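Countertop Snack Racks: Frequently Asked Questions
Clurnham Break Room Supply

What is a countertop rack for?
It holds packaged snacks and drinks on a table or counter where a floor unit will not fit. The wire mesh racks we supply have an upper shelf, a middle shelf and a lower mesh floor.

Which products go on which level?
Bottles go on the lower floor. Bags of chips go on the middle shelf. Small cartons go on the upper shelf, where their weight is spread over more of the wire. Glass is not recommended on any level.

Why are bottles kept at the bottom?
A full bottle is the heaviest item most sites stock. Keeping it close to the tabletop lowers the center of gravity and limits movement if the table is bumped.

How should chip bags be placed?
Lay them across the front of the middle shelf, tilted back so the printed face can be read. Bags of different flavors should be placed side by side. Smaller packages can go behind them, but anything completely hidden will be missed at restocking.

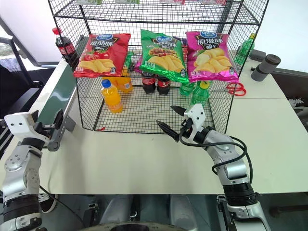
A bag may extend slightly past the shelf edge. If it hangs far enough to touch the caps of the bottles underneath, move it back or take one bag out of the row.

Does the lower floor have to be full?
No. Leave clear space at the front if the bottles are tall, so that they can be tipped forward and lifted out without catching the shelf above.

How are drinks arranged on the lower floor?
By type. Put orange soda, cola and green-bottle sodas in separate groups and bring the oldest bottle of each group to the front. Labels face out.

What is the load limit?
The Zeteo rack is rated at 8 kg per level, evenly distributed. The Mevitz rack has the same footprint and a rating of 19 kg per level. Ratings apply to racks standing on a flat, rigid surface.

How much table depth is needed?
Leave 300 mm of clear tabletop in front of the rack. Less than this makes the lower level hard to reach.

How is the rack cleaned?
Remove all stock. Wipe the mesh with a damp cloth and mild detergent, then dry it. Do not use steel wool on the black finish. Check the tabletop at the corners for torn packaging before restocking.

Can racks be stacked?
Zeteo racks cannot. Mevitz racks can be stacked two high with the Zakaria clip set, which contains four clips and three spare screws.

Are replacement panels available?
Side panels and shelves are sold separately. Quote the model name and the level when ordering. Orders placed before 3 p.m. ship the same working day.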